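Equipment Planning Forum > Budget requests > Second gripper station

e_bittencourt
Posted 24 July 2019
The Wiltby laboratory requests comments on the purchase of a second gripper station. Ititden has quoted 1920 dollars for the station and 135 dollars for a spare pair of fingers. The request must be filed before the February review.

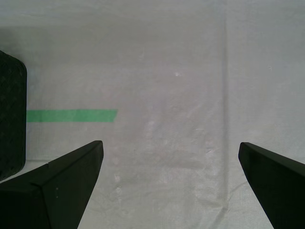 Finger wear is the main cost to be planned for. We propose one spare pair per station. The present pair is plain matte black, and the two tips differ in shape, one squared off and the other blunt and rounded, so spares should be ordered as left and right. Green tape and surface sheeting would remain under general supplies, at 70 dollars.

Ismael Cavalcanti
I do not support the spare pair in this request. Skirkholm replaces fingers only on failure, and delivery takes 5 days.

e_bittencourt
Our sessions cannot be suspended for 5 days. The line stays in.

marinho_purchasing
Please submit the spares on a separate line. They are consumables under our rules and may not be charged to capital.

Ismael Cavalcanti
On a separate line I would accept one pair, shared by both stations.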